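I have been putting money away at the Hillside credit union for 24 years, in good stretches and thin ones, and I have come to believe that most of us ask far too much of our savings plans and far too little of our emergency funds.
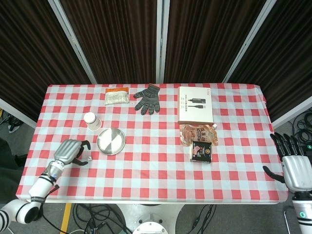
An emergency fund is a dull thing, I'll grant you, and dull things are easy to put off. Mine began at $546, which felt like a fortune until the water heater quit. I do my monthly sums at the table, and a red-and-white checkered tablecloth like this one has always seemed to me the right place for it – homey, a bit old-fashioned, and no place to get fancy. I write down what came in, what went out, and what we'd need if the paychecks stopped for 5 months. 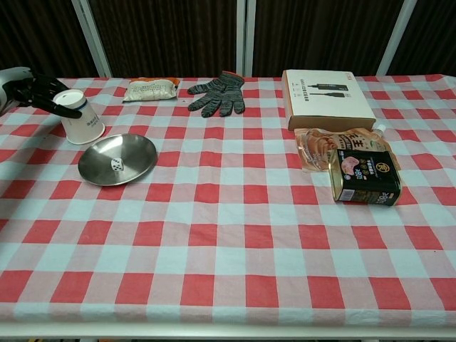
Now, the fellow at Ladard would have you put every spare dollar into one of their funds, and perhaps he's right about the returns (he has some very handsome charts!). But a fund that has dropped 11 percent in August is a poor friend when the roof leaks in August, and I would so much rather see a young couple with plain cash in a plain account first. Invest after that, by all means, and with my blessing. I did, and I still do, a little every month, right after I've topped up the water heater money.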